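# Summoning an ambassador vs. declaring a chargé persona non grata: legal weight?

**vienna_art9** wrote:

Trying to get the terminology straight before I post a longer piece on the Vakance note. The receiving state summoned the ambassador in June over the consular detention, handed over a protest note, and a week later the embassy's second secretary was told to leave. Several outlets have called this "downgrading relations." My reading is that it was nothing of the kind. Article 9 of the Vienna Convention on Diplomatic Relations lets the receiving state declare any member of the diplomatic staff persona non grata at any time without explanation. Relations stay at ambassador level until one side says otherwise.

Is there any instrument, or even consistent state practice, that ties a single expulsion to a change in the level of representation?

**lowbarometer** wrote:

No instrument. Level of representation is by mutual consent under Article 2, and the classes of heads of mission are in Article 14. Expelling a second secretary touches neither.

In practice the press treats any expulsion as a downgrade and ministries rarely correct them, as the ambiguity is useful to both.

**Tarn_Protocol** wrote:

I would push back on part of that. The law is as you say, but the note was delivered with a seven-day deadline and the post was then left off the new diplomatic list. If the receiving state also refuses to accredit a replacement, it has reduced the mission under Article 11, which allows it to limit size to what it considers "reasonable and normal." That is a separate power from Article 9 and it does have a lasting effect.

**vienna_art9** wrote:

Do we know that they refused a replacement? I have seen the Vevis bulletin claim it, but Vevis gives no source. The bulletin says staff fell from 151 to 134 over the period. A drop of 17 does not come from one expulsion.

**Tarn_Protocol** wrote:

The Vevis figure includes locally hired staff, so it can't be compared with the diplomatic list. I still think the missing entry means something.

**lowbarometer** wrote:

Lists are compiled late. I have seen names stay on them long after departure and new arrivals take two editions to show up. An omission is weak evidence of anything.

**quillgate** wrote:

Side question on the same note. It asks for "appropriate measures" and for the detained national to be given consular access "without delay." Article 36(1)(b) of the Consular Relations Convention uses "without delay" for notification. Is the ministry stretching it to cover the visit itself?

**vienna_art9** wrote:

Slightly. Under 36(1)(b) the authorities must inform the consular post without delay if the person requests it, must forward communications without delay, and must inform the person of those rights without delay. The visit is in 36(1)(c), which has no time limit. Most ministries run the two together in protest notes. The *Avena* judgment is the usual place to start: the court held that "without delay" does not necessarily mean immediately upon arrest, but that the duty to inform arises once the authorities realize the person is a foreign national or have grounds to think so.

**quillgate** wrote:

Thanks. That matches what I had, except I had put the visit under (b). Will fix. 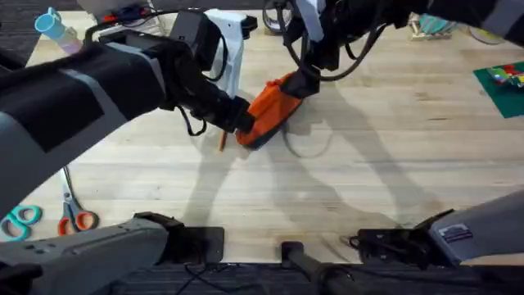
*Two arms, one orange item, tabletop.*

Next point. The Krishnan commentary argues that the summons was itself improper, on the ground that the ambassador was called in by a deputy minister and not the minister. I can't find any rule on who may do the summoning.

**lowbarometer** wrote:

There isn't one. Article 41(2) says official business is conducted with or through the foreign ministry "or such other ministry as may be agreed." A deputy minister is the ministry. Rank is a signal and people read it closely, but it has no bearing on validity. Krishnan has confused courtesy with law in at least two earlier pieces.

**Tarn_Protocol** wrote:

That is unfair to Krishnan. The commentary says "irregular," which is a comment on practice. The word "improper" is quillgate's.

**quillgate** wrote:

Checked. It says "irregular" in the body and "improper" in the heading. Take your pick.

**Tarn_Protocol** wrote:

Headings are often written by an editor. I'd cite the body.

**vienna_art9** wrote:

I'll quote the body and footnote the heading. Draft is at almost 700 words and the Viteo newsletter wants it shorter, so the consular section will probably be cut down to one paragraph. I am keeping Article 9 and Article 11 apart, per Tarn, and leaving out the staffing figures until somebody finds both editions of the list.

**lowbarometer** wrote:

I have the earlier edition as a scan, dated 10/09/2022. Poor quality but the names are legible. Will send it by message.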